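보낸 날짜: 2019년 1월 15일
받는 곳: 정리수납 메일링 리스트
제목: Re: [정리수납 2148] 공용 테이블 위의 튜브와 낱개 포장, 어떻게 나누시나요

안녕하세요. Trustex 사무실에서 공용 비품을 맡고 있습니다. 2148번 글을 읽고 답장을 씁니다. 저희도 지난 12월에 같은 물건들을 한꺼번에 정리했기 때문에 그때 정한 것과 그 뒤에 바꾼 것을 적겠습니다. 질문하신 순서대로 답하고, 묻지 않으신 것은 뒤에 붙였습니다. 원문은 필요한 부분만 인용합니다.

> 저희는 공용 테이블 하나에 핸드크림, 연고, 치약, 샘플 화장품이 다 올라와 있습니다.
> 누가 가져왔는지 모르는 것도 있고, 반쯤 쓴 것도 있습니다. 바구니를 하나 사서
> 전부 담아 두었는데 일주일쯤 지나니 바구니 바닥에 작은 것들이 깔려서 찾을 수가
> 없습니다. 큰 바구니를 쓰는 것이 맞는지, 칸이 나뉜 것을 써야 하는지 궁금합니다.

저희도 처음에는 바구니였습니다. 깊이가 한 뼘 정도 되는 천 바구니였고, 결과는 말씀하신 것과 같았습니다. 큰 튜브가 위에 올라가고 낱개 포장이 밑으로 내려갑니다. 꺼내는 사람은 위에 있는 것만 쓰고, 밑에 있는 것은 기한이 지날 때까지 그대로 있습니다. 바구니를 흔들어서 찾는 사람도 있었는데 그러면 뚜껑이 헐거운 튜브에서 내용물이 샙니다.

지금은 Oltow 칸막이 상자를 씁니다. 뚜껑 없는 얕은 상자이고 칸막이를 빼서 옮길 수 있습니다. 같은 형태라면 다른 제품이어도 상관없습니다. 사기 전에 볼 것은 깊이입니다. 가장 짧은 튜브를 눕혔을 때 손가락으로 바로 집을 수 있어야 합니다. 저희가 처음 산 상자는 너무 깊어서 지금은 전선을 담는 데 쓰고 있습니다.

칸은 용도로 나누지 않고 모양으로 나누었습니다. 이 점은 의견이 갈릴 수 있습니다. 용도별로 나누면 보기에는 좋은데 한 칸에 큰 튜브와 작은 봉지가 섞입니다. 그러면 바구니를 쓸 때와 같은 일이 칸마다 다시 생깁니다. 다만 약으로 분류되는 연고는 예외입니다. 그것은 처음부터 구급함으로 보냈고 테이블로 돌아오지 않게 했습니다. 뒤에서 다시 쓰겠습니다.

> 정리하는 날에는 어떤 순서로 하시나요? 저는 매번 하나씩 보면서 버릴지 말지
> 고민하다가 시간이 다 갑니다. 점심시간 안에 끝내고 싶습니다.

저희는 60분을 잡고 했습니다. 앞의 30분은 꺼내서 모양별로 나누기만 하고, 버릴지 말지는 그때 정하지 않습니다. 나누는 동안에는 글씨를 읽지 않습니다. 읽기 시작하면 느려집니다. 서랍, 개수대 옆, 회의실 창가에 있는 것까지 다 가져와서 한 테이블에 놓고 시작하는 것이 좋습니다. 저희는 개수대 옆을 빠뜨려서 다음 주에 다시 했습니다.

모양은 네 가지로 잡았습니다.

세울 수 있는 튜브
눕혀야 하는 가는 튜브
납작한 포장과 작은 봉지
종이 상자와 카드류

용기가 단단한 병은 저희에게는 많지 않아서 따로 칸을 두지 않았습니다. 병이 많은 곳이라면 한 칸을 더 두시면 됩니다.

나머지 30분에는 한 묶음씩 봅니다. 이때는 글씨를 읽습니다. 기한이 지난 것, 무엇인지 알 수 없는 것, 뚜껑이 없는 것은 바로 뺍니다. 남은 것 가운데 주인이 있을 것 같은 것은 따로 두고, 나머지는 칸에 넣습니다. 주인을 찾는 메일은 한 번만 보냅니다. 답이 없으면 공용으로 넣거나 버립니다. 저희는 이 메일에 물건 사진을 붙였더니 답이 빨리 왔습니다. 글로만 쓰면 "흰색 튜브"가 여러 사람의 것이 됩니다.

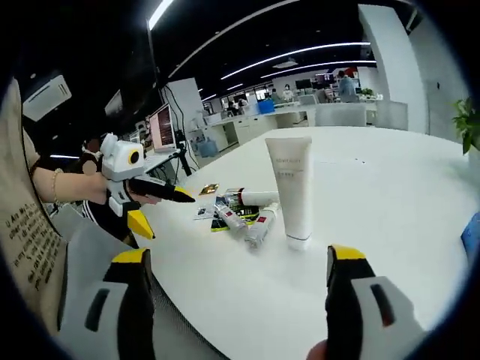 튜브를 세울지 눕힐지는 뚜껑을 보고 정합니다. 뚜껑 윗면이 넓고 평평하면 뚜껑을 밑으로 해서 세우고, 좁거나 둥글면 눕힙니다. 흰 원탁에 놓인 것들로 말하면, 키가 큰 흰 튜브는 뚜껑을 바닥에 대고 서 있으니 첫째 묶음입니다. 그 왼쪽에 누운 가는 흰 튜브들은 둘째 묶음으로 갑니다. 튜브들 밑에 있는 검정과 노랑의 납작한 포장은 셋째 묶음인데, 이렇게 밑에 들어가 있는 것을 먼저 빼 두지 않으면 튜브를 옮길 때 같이 딸려 갑니다. 더 왼쪽에 있는 작은 금색 봉지도 셋째 묶음입니다. 작고 반짝이는 봉지는 빈 포장지로 알고 버리는 일이 있어서, 저희는 버리기 전에 손으로 한 번 눌러 보기로 했습니다.

세우는 튜브는 칸의 벽에 기대지 않아도 서는 것만 세웁니다. 반 이상 쓴 튜브는 윗부분이 얇아지면서 한쪽으로 휘는데, 그래도 뚜껑이 넓으면 대개 섭니다. 서지 않으면 눕히는 칸으로 보냅니다. 세운 채로 버티게 하려고 옆에 다른 것을 끼워 넣는 것은 권하지 않습니다. 하나를 빼면 다 넘어집니다.

눕히는 튜브는 머리 방향을 맞춥니다. 저희는 뚜껑이 앞으로 오게 했습니다. 가는 튜브는 몸통이 비슷비슷하고 뚜껑이나 띠의 색으로만 구별되는 것이 많습니다. 뚜껑이 앞에 있으면 적어도 뚜껑 색은 보입니다. 두 겹 이상 쌓지 않습니다. 두 겹이 되면 그 칸이 넘친 것이니 줄일 때가 된 것입니다.

> 이름표는 어디에 붙이시나요? 튜브에 직접 붙이면 금방 떨어지고, 상자에만 붙이면
> 어느 것이 언제 연 것인지 모릅니다.

두 가지를 따로 합니다. 상자에는 Mok 라벨 테이프를 붙였습니다. 칸 앞쪽 벽에 "세움", "눕힘", "봉지", "종이"라고만 적었습니다. 물건 이름은 적지 않았습니다. 물건은 자주 바뀌고 그때마다 라벨을 바꾸는 사람이 없습니다.

튜브에는 테이프를 붙이지 않고 유성펜으로 연 달만 씁니다. 쓰는 위치는 튜브 끝의 눌러 붙인 납작한 부분입니다. 몸통에 쓰면 손에 닿아서 지워지고, 짜면서 접히는 끝부분은 의외로 오래 남습니다. 끝을 말아서 쓰는 사람이 있으면 안 보이게 되는데, 그것은 펴 보면 됩니다. 몸통 인쇄가 흐린 흰 튜브는 몸통에도 크게 무엇인지 한 번 더 써 둡니다. 회색으로 옅게 인쇄된 글씨는 저녁에 형광등 밑에서 잘 안 읽힙니다.

연 날짜를 알 수 없는 것은 정리한 달을 대신 씁니다. 정확하지는 않지만 아무것도 없는 것보다 낫습니다. 포장에 개봉 후 기간이 표시된 것은 그것을 따릅니다. 저희가 가진 것 중에 36개월로 표시된 것도 있었는데, 여러 사람이 쓰는 것이라서 그만큼 두지는 않고 해가 바뀌면 한 번 열어 보고 냄새나 상태가 달라졌으면 버립니다. 이 부분은 저희 사무실의 방식이고 다른 곳에서는 더 엄하게 하셔도 됩니다.

> 짜다 만 튜브가 제일 문제입니다. 버리자니 남아 있고, 두자니 아무도 안 씁니다.

Tromard 튜브 집게를 써 보았습니다. 끝에 끼워서 밀어 올리는 플라스틱 집게입니다. 큰 튜브에는 잘 맞았고 가는 튜브에는 폭이 남아서 미끄러졌습니다. 집게를 끼운 튜브는 칸에 세우면 머리가 무거워서 넘어지기도 합니다. 지금은 큰 튜브 가운데 거의 다 쓴 것에만 끼우고 개수대 옆에 따로 놓습니다. 거기 있으면 손을 씻고 나서 쓰게 되고, 금방 없어집니다. 같은 종류를 새로 여는 것은 그것을 다 쓴 다음에 합니다. 이것은 잘 지켜지지 않아서 새것을 아예 테이블에 내놓지 않고 비품장에 넣었습니다. 그 뒤로는 같은 것이 두 개 열려 있는 일이 줄었습니다.

낱개 봉지는 쓰는 사람이 정해져 있습니다. 출장을 가는 사람이 가져갑니다. 그래서 봉지 칸은 상자에서 가장 앞에 두었고, 모자라도 채우지 않습니다. 남는 것이 생기면 들어오는 칸입니다. 뜯은 봉지를 접어서 다시 넣는 분이 있었는데 옆의 것까지 끈적해져서 칸을 전부 씻어야 했습니다. 뜯은 봉지는 남아 있어도 버리는 것으로 정했습니다. 이 규칙만은 상자 옆에 써 붙였습니다.

종이 상자와 카드는 튜브와 같은 칸에 두지 않는 것이 좋습니다. 설명서나 작은 상자는 튜브에서 조금만 새어도 젖어서 못 쓰게 됩니다. 설명서는 읽고 필요한 것만 남기고, 빈 상자는 바로 버립니다. 상자 안에 새 튜브가 든 것은 상자째로 비품장에 보냅니다. 그래서 종이 칸은 대부분 비어 있고, 지금은 머리끈과 면봉이 들어가 있습니다. 원래 목적과는 다르지만 그냥 두고 있습니다.

연고에 대해서 더 쓰겠습니다. 테이블에서 나온 연고는 뚜껑이 있고 기한이 남았어도 공용으로 돌리지 않았습니다. 누가 어디에 바르던 것인지 모르기 때문입니다. 주인이 나타나면 돌려주고, 아니면 모아 두었다가 약국의 폐의약품 수거함에 넣었습니다. 받는 약국이 있고 안 받는 약국이 있으니 가기 전에 전화로 확인하시기 바랍니다. 구급함에는 새로 산 것만 넣습니다. 치약과 연고는 튜브 크기가 비슷한 것이 있어서 개수대 옆에는 연고를 두지 않는 것이 안전합니다.

테이블 자체에 대해서도 한 가지 적습니다. 원탁에는 네모난 상자를 가장자리에 붙여 놓을 수가 없습니다. 모서리가 밖으로 나와서 지나가다가 칩니다. 저희는 가운데에 놓았다가 회의할 때마다 치워야 해서, 결국 벽 쪽 선반으로 옮겼습니다. 옮기고 나서 한동안은 쓴 것을 테이블에 그냥 두고 가는 일이 많았습니다. 지금도 오후가 되면 몇 개가 나와 있습니다. 퇴근할 때 마지막으로 나가는 사람이 칸에 넣는 것으로 하고 있고, 모양만 보고 넣으면 되니 오래 걸리지는 않습니다.

> 상자를 몇 개나 사야 할까요. 예산이 많지 않습니다.

하나로 시작하시는 것이 좋습니다. 하나에 들어가지 않으면 물건이 많은 것입니다. 저희도 두 개를 샀다가 하나는 반납했습니다. 칸막이 조각은 여분을 따로 파는지 확인하고 사시기 바랍니다. 저희 것은 씻다가 조각 하나가 부러졌는데 조각만 구할 수가 없어서 두꺼운 종이를 잘라 끼웠습니다. 상자 바닥에는 키친타월을 한 장 깔았습니다. 새는 튜브가 있으면 어느 칸인지 바로 보이고, 더러워지면 그것만 갈면 됩니다.

아직 해결하지 못한 것도 있습니다. 향이 강한 핸드크림을 공용으로 두어도 되는지에 대해서 저희 안에서도 의견이 다릅니다. 지금은 향이 있는 것과 없는 것을 같이 두고 있는데 칸을 나누자는 요청이 있었습니다. 모양으로 나눈 칸을 다시 향으로 나누면 칸이 모자랍니다. 이런 경우에 어떻게 하시는지 아시는 분은 답을 주시면 좋겠습니다. 또 하나는 가는 튜브를 세우는 방법입니다. 컵에 꽂는 방법은 해 보았습니다. 뚜껑을 밑으로 꽂으면 컵 바닥에 내용물이 묻고, 뚜껑을 위로 꽂으면 내용물이 끝으로 내려가서 짤 때 불편했습니다. 컵이 아닌 다른 방법을 쓰시는 분이 있으면 그것도 알려 주십시오.

Oltow 상자의 안쪽 치수가 필요하시면 재서 다시 올리겠습니다. 겉 치수는 상자 밑면에 적혀 있는데 칸막이를 끼우면 안쪽은 그보다 꽤 좁습니다.

Trustex 공용 비품 담당 드림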